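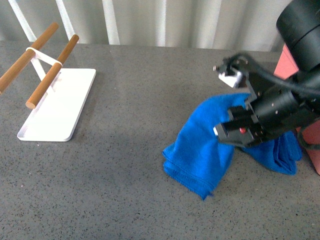

How I Hang Microfiber Cloths So They Don't Smell

I went through a lot of bad cloths before I got this right. For years I'd wipe the counters, wring the cloth out sort of halfway, and drape it over the faucet, and by the next morning it smelled like a pond. I blamed the cloths! I bought new ones! Same pond.

What finally helped was a little countertop rack with two wooden bars, plus being a bit fussier about how I wash and hang things. My rack came from Denditz and it's nothing fancy, just a white metal stand with a flat base and a pair of dowels. Any rack with two bars will do the job. If you only have one bar, skip ahead to the end.

What you need

A microfiber cloth or small towel (mine are bright blue, so I never mix them up with the dish towels)
A two-bar rack
Mild dish soap
A dry spot on the counter, away from the sink splash

Step 1. Rinse it properly

Run the cloth under warm water and keep squeezing until the water coming out is clear. If you've been wiping up something greasy, add one small drop of soap and go again. Get all the suds out, or the cloth will leave streaks on your counter. Mine is gray and speckled and hides crumbs like a champ, but it shows every single streak when the light comes in.

Step 2. Wring, then snap

Twist it once, let go, turn it around and twist again. Then hold it by two corners and give it a good snap over the sink. I love this part (my shower curtain does not).

Step 3. Lay it across both bars

Put one edge over the back bar first, then bring the rest forward over the front one. You want a shallow dip between the two, so there's air underneath as well as on top. Don't fold it in half. I did that all through February and wondered why the middle was still damp at bedtime.

Step 4. Straighten the hems

Microfiber likes to grab onto itself, so the hems curl under if you let them. Run your fingers along each side and pull them flat. Check that no corner is sitting on the base or on the counter - a corner that touches will stay wet long after the rest is dry.

Step 5. Flip it once

If I'm home, I turn the cloth over after 40 minutes. You can skip this in summer.

Washing

I do mine every 7 days, warm water, no fabric softener ever. Softener coats the fibers and then they just push water around. Keep them away from fluffy bath towels too, unless you enjoy picking lint.

If you only have one bar

Hang the cloth off-center so the two sides don't touch each other, and clip the short side with a clothespin. It dries slower but it works fine. And wipe the rack itself down now and then, the dowels included, with a barely damp cloth.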